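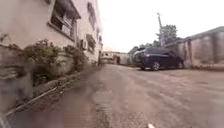

The test lane, with the planter edge and pale pipe on the left and the SUV parked by the wall.

Hastusa Ater outdoor rover kit: a great little machine with one fault you need to fix before you drive it

I've wanted a rover that could live outside for years, and the Ater is the first kit in my price range that didn't feel like an indoor robot with fatter tires put on it. I paid $626 for the base kit with the Herath controller board. I've put 1,707 meters on it since (it keeps its own odometer, and yes, I check it the way other people check their step count), nearly all of that up and down the lane beside our building. I love it. I also had it run away from me, and most of this review is about that, so if you own one already please skip down to the section on link loss before you take it out again.

Building it

The build took me an evening and the following morning. The frame goes together with one size of hex screw, the motor leads are keyed so you can't reverse them, and the printed booklet is good right up to the page on the wheel hubs, where the drawing shows the spacer on the wrong side. If your wheels rub, pull them and flip the spacer. Mine rubbed.

The battery slides in from the back and weighs 334 grams on my kitchen scale. That's light for what you get out of it, and swapping it is a ten-second job. I'd have liked a second strap on the battery bay. Over rough ground mine creeps backward a little, and I've added a strip of hook-and-loop tape that has held ever since.

The Herath board is the brain. It does the motor control, talks to the radio, and runs the waypoint mode, where you drop points on a map of your run and let the rover take itself there. Setup is a web page served by the board itself, no account and no app, and I can't tell you how happy that made me!

Driving it

So much fun. In manual mode the Ater has this smooth, slightly heavy feel, like a radio-controlled car that has grown up and gotten a job. It'll crawl at a pace where you can walk next to it and drink coffee. Grit and small stones don't bother it. The speed holds nicely when the surface changes from rough to smooth, with no surge and no bogging down, and the turning is tidy enough that I stopped giving it extra room after the first few runs.

The wide camera is very wide. Everything toward the sides leans in, and straight walls come out bent like a banana, so it takes a while to judge distance on the screen. A parked car reads as much farther off than it is. My advice is to lay a tape measure on the ground in front of the rover and learn what one meter looks like on your monitor, then two. I still brake early.

Waypoint mode is what I bought it for, and when it works it's a delight. I set a run down the middle of the lane, out and back, and the first time it came home to my feet I made a noise that brought a neighbor to the window.

What went wrong: link loss in waypoint mode

The manual says that if the rover loses the handset radio for longer than 500 milliseconds, it cuts the motors. In manual mode, it does. I tested this on the bench on day one with the wheels off the ground, switched the handset off, and the wheels stopped as promised. I ticked it off my list and felt very responsible.

I didn't test it in waypoint mode. A few weeks in, one bright gray morning in May, I sent the Ater on its usual out-and-back and walked along behind it. Partway down I could see it was tracking to the right of the line, toward where a car was parked along the wall. It wasn't a dramatic swerve, just a slow lean that I'd have corrected without thinking if I'd been on the sticks. I pressed stop on the handset. The handset showed the "no link" icon, and the rover kept rolling.

I ran. You feel ridiculous chasing something that moves at walking speed, but you also find that a walking-speed machine with a head start takes a surprisingly long time to catch. I got there and hit the red button on the top deck with the rover a hand's width from the car's rear tire. The motors died at once. No contact, no scratch, and a rather shaky reviewer sitting on the planter edge for a few minutes.

So there were two separate faults and it took me a while to pull them apart.

The first was the drift. The compass on the Herath board sits close to the right motor lead, and under load my heading was being pulled off. Rerouting that lead along the opposite side of the frame and recalibrating outdoors, away from cars and from the metal window bars on our building, cured it. My runs are straight again. Recalibrating on the kitchen table was my own mistake and I won't blame Hastusa for it, but the lead routing comes straight from the booklet's drawing.

The second was the serious one. With the firmware my kit shipped with, the link-loss cutoff is only active in manual mode. Once a waypoint run has started, the board treats the handset as optional, and if the link goes, it carries on to the next point. There's a setting that changes this. It's called "Hold on link loss," it's on the third tab of the Herath setup page under a heading called Extras, and it was off. The manual's safety page says nothing about it. I've read that page several times now, and the sentence about cutting the motors has no exception in it at all.

How I checked it afterward

With the rover up on blocks and the wheels clear, I loaded a short waypoint run, let the wheels start, and turned the handset off. With the setting off, the wheels kept turning until I used the deck button. With it on, they stopped. I repeated both until I was bored, and then moved outside with a rope tied to the rear frame and repeated them again. It behaved the same way each time.

One catch, and please don't miss it: the setting went back to off when I restored the board to defaults to redo the compass. No warning. I now do the handset-off check on blocks at the start of every session, before the rover touches the ground. It takes less time than filling a water bottle.

What Hastusa said

I bought mine through Skunthorpe, the online shop, and wrote to them first. They passed me to Hastusa, where Blair MacLeish in support wrote back the next day, asked for my log file, and confirmed that the board was doing what the firmware told it to do. No arguing, no suggestion that I'd held it wrong. I was told the setting will default to on in the next firmware and that the safety page will be rewritten. I don't have a date for either, and at the time of writing the download page still has the version I have. I'd also like to see a notice sent to everybody who already owns one. I asked about that and haven't had an answer.

Smaller gripes

The range sensor looks straight ahead and misses low things. Thin pipe on the ground, the lip of a curb, a hose: it'll drive right up to them. The bumper catches the taller stuff. Plan your route as if the sensor weren't fitted.

The deck button is excellent, big and red with a proper click, but it's on the rover. That's fine if you can reach the rover. A separate wireless stop on its own radio would cost extra and I'd buy one tomorrow.

The "no link" icon on the handset is tiny and makes no sound. Given everything above, it should beep like a truck backing up.

The charger gets its own complaint for having a cord so short that the rover has to charge on a chair.

Would I buy it again?

Yes, and I'd recommend it to a friend, with the friend standing next to me while we switched that setting on. The driving is lovely, the parts feel solid, the board is open enough to poke around in, and support treated me well. I can't give it full marks while it ships with its most important safety feature off in the very mode where you're farthest away from it. Four stars for the machine, two for the manual. I'll update this when the new firmware lands.

If you have the Ater on a different board version, I'd be glad to hear in the comments whether yours holds or keeps going. Wheels off the ground first, please.

Related reviews
Herath controller board, six months on
Deck-mounted stop buttons compared
Skunthorpe spare battery for the Ater: worth the money?
Calibrating a compass outdoors without losing your mind
Best tires for grit and gravel
Hastusa handset, first look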